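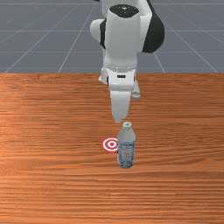

Tranus simulation: arm above a water bottle, with the red-and-white target marker on the tabletop. Rendering: Vekalum.

FOR IMMEDIATE RELEASE

Vekalum Workshop Releases Simulation Files for Tranus Bench Arm Build

29 April 2025 – Vekalum, a member-run shared workshop, has released the simulation package for Tranus, a bench-mounted pick-and-place arm now being assembled by its members. The package contains the arm model, a table scene, the control scripts and a build log. It can be downloaded at no charge and may be modified for home and workshop use.

Tranus is a six-axis arm with a parallel-jaw gripper. The project began in January as a simulation only. Motion code is written and tested against the rendered scene first, then moved to the controller on the bench. Parts for the base and the first two joints have been machined. The forearm and wrist are in progress.

The reference task in this release is a single transfer. The arm approaches a bottle from above, closes the gripper, lifts, and sets the bottle down on a circular target marker. Start position and marker position are set in a plain text file and can be changed between runs. The gripper holds above the object until the position check passes, and the script stops if the check fails.

"We wanted the approach move settled before any motor was powered," said Laine Kütt, who leads the mechanical work on Tranus. "A wrong joint limit in simulation costs a restart. On the bench it costs a gearbox."

The base joint is limited to 180 degrees of travel in the current configuration. The limit matches the cable routing planned for the physical arm and is enforced in both the simulation and the controller. Users with a different cable layout can edit the value, but should also review the collision settings for the table.

Control software is built on Nultusik, a motion library written by workshop member Mesfin Sisay. It handles path planning, speed limits and gripper commands. The same script runs in simulation and on hardware; only the output driver changes.

"The contact model is still the weak part," Sisay said. "Grip force on a thin plastic bottle is an estimate. Those numbers will be replaced when we have readings from the real fingers."

Known issues in this release include slow loading of the arm model on older computers and a small offset in the wrist rotation after a manual stop. Both are described in the build log.

Availability

The package is available from the Vekalum project page. Drawings for the base and the first two joints are included. Wrist and gripper drawings will be added after fit testing.

About Vekalum

Vekalum is a shared workshop with benches for machining, electronics and 3D printing. Members work on personal and group projects.

Media contact: Laine Kütt, Tranus project, Vekalum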